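Skedinbridge Workshop Board > Finishes and Surfaces > Sealer on honed stone, second coat or not?

mhovland
2021-01-18
I have a honed limestone counter, 204 cm long, installed last January. The installer put on one coat of Grokholm penetrating sealer and left. Water now darkens the surface near the sink within a few minutes and takes an hour to fade. The rest still beads. Do I strip and reseal the whole top, or treat the one area? I have read both answers on this board.
Margit Hovland

dustcollar
Treat the one area. A penetrating sealer sits in the pores, so there is no film edge to show. Clean with a neutral cleaner, wait a full day, apply, wipe off all residue inside ten minutes. Done.

tin_truong
I disagree with part of that. "No film edge" holds only if the excess comes off completely. On honed stone the leftover dries as a haze, and a haze on one third of a counter is much easier to see than a haze on all of it. I would do the whole top.

Before that, run an absorption test so you know what you are dealing with. Put a measured drop of water on five or six spots, cover each with a small glass, and note the time until the stone darkens. Under four minutes means the sealer is gone at that spot. Over fifteen means leave it alone. Write the numbers down by position. The values near the sink and near the stove are usually far apart.

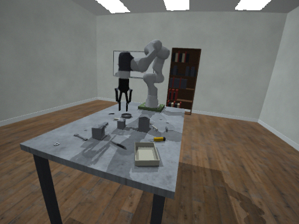 Two things throw the numbers off. One is residue from dish soap, which lowers the surface tension and makes good stone look bad. Rinse twice with plain water and let it dry overnight. The other is how the top was honed. A 300 grit hone is more open than a 600 grit hone and will take up water faster with the same sealer on it. Ask the installer which one you have.
Tín Trương

mhovland
He says 300. He also says one coat is what the Grokholm label calls for.

quarterbend
One coat on a 300 hone is thin. I always do two on limestone, the second while the first is still damp. If the first has cured, the second mostly stays on top and you get the haze Tín is talking about.

dustcollar
Wet on wet is right for a new top. It does not apply to hers, the first coat is a year old. And sealing over areas that still bead is a waste of product. It has nowhere to go.

tin_truong
Nowhere to go, agreed, so it wipes straight off. The cost is half an hour and some sealer. What I care about is that the transition ends up at an edge or a seam and never in the middle of the slab.

quarterbend
Is there a seam? If the sink cutout has one beside it, you can both be right.

mhovland
One seam, left of the sink. The dark area is all on the right.

pledeo_user
Whichever way you go, stop using vinegar or anything with citric acid in it. It etches limestone, and an etched spot drinks water no matter what you put on it. I switched to Pledeo neutral — no complaints so far. Torvik makes one too but it left streaks on mine.

mhovland
No vinegar here. Dish soap, though, every day. Rinsing tonight, drop test tomorrow, and I'll post the times by position.

tin_truong
Include one spot at the back, under the window. It gets the least wear and gives you a baseline.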